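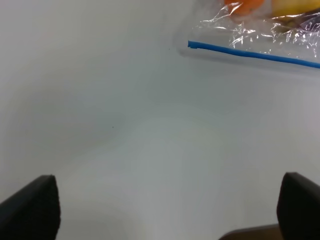 A zip-top bag with a blue zipper, at the open day in Drirndale.

I went to the Kouris open day in May mostly for the free coffee, and came home with a page of kitchen tips (yes, from a robot workshop!). They had an arm they call Zulby working at a table, and I stood there for a good 30 minutes while my tea towels sat in the washer at home.

So, bags first. Clear plastic is a pain to pick up, for the arm and for me. The woman running the demo said to squeeze the air out and leave the bag flat, zipper toward you, with one corner bent up a little so there's something to pinch. I've done it with my freezer bags ever since and I don't fumble half as much.

Bright things in clear bags are easier to find, too. I now put my measuring spoons (orange, ugly, love them) in one and the plain steel stuff in a drawer.

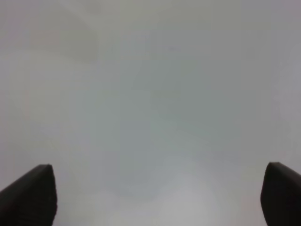 Open grippers over pale gray, with nothing between them.

My other big takeaway was about space. Clear the spot before you pick anything up! I used to lift a hot pan and then look for somewhere to put it. Now I leave a patch of counter about as wide as my biggest skillet, and the mail goes on the chair.

Wipe pale counters with a barely damp cloth, then get your head down low and look across for crumbs. You'll spot specks you'd never see from standing height.

Oh, and parking is at the back of building 271, past the Trulto sign. The front lot fills up by ten in the morning.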